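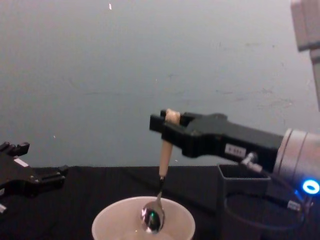

Chamado 58 – Célula de dois braços: a colher gira entre os dedos da garra direita

Aberto por: Tatu Okoth
Responsável: Chun-yin Lui
Data: 11 de maio de 2018
Estado: em observação

Problema
Quando a colher entra no copo branco, o cabo roda um pouco entre os dedos e a concha fica de lado. Acontece só com a garra direita. Com a esquerda ainda não repeti o teste.

Registo

1. Verifiquei os dois dedos da garra. Os parafusos estavam bem apertados e não encontrei folga.

2. O revestimento creme do cabo estava deslocado para baixo. Coloquei-o de novo, de modo que os dedos apertam no revestimento e o metal do pescoço fica livre.

3. Subi a força de fecho para 70 %. Com este valor a colher rodou em 4 de 15 ciclos.

4. O Witold Dudek pediu para ver também o cabo preto que sai junto do punho. Os conectores brancos estão bem encaixados. O anel do punho acende em azul e não há erro no painel.

5. Baixei a velocidade de descida sobre o copo. Desde então não rodou, mas fiz poucos ciclos.

Pendente
Pedir à Skurnik dedos com superfície mais rugosa. O Walter Mamani confirma o prazo de entrega, que pode ir até junho.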